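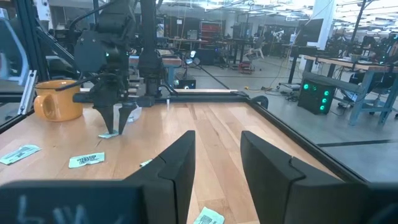 Paper slips, bench 2: notes, November

Stock: pale blue-green slips from Prunico, box of 2,000, printed on one side. Two print types in use, barcode with small text and bold lettering only. Bart Van Dijk wants them treated as one item for sorting. I would keep them apart, as the barcode ones have to lie print side up to be read.

Table: light wood, plank seams left as they are. A slip lying across a seam can be lifted by one edge. A slip lying flat between seams has to be slid or pinched. Wuyts offered a felt cover. Declined for now, felt sheds and the fibers end up on the print.

Layout used today:
Slips spread loose, no grid, no stacking.
Orange mug at the left side of the table. It is the container for finished slips. Handle to the left.
Black edge rails wiped down before the start.

Morning, 68 slips put in the mug. Two creased at the corner, both discarded. After lunch, 117 with no creases, same box. The only change was emptying the mug at every tenth slip. Once it fills up, new slips catch on the ones already standing against the wall and fold over.

Scanner check at 16:10. Barcodes read fine under the overhead light. The glaze on the mug throws a reflection onto slips lying close to it, and three of those needed a second pass. Try a matte container. Lies Verbruggen has one left over from the Tirkgate job.

To do:
Count what is left in the box. The label says 880, my tally is lower.
Ask Prunico for the paper weight, the delivery note leaves it out.
Move the mug one plank further from the slips and repeat the scanner check.
Return the Dirkness tray, still under the bench.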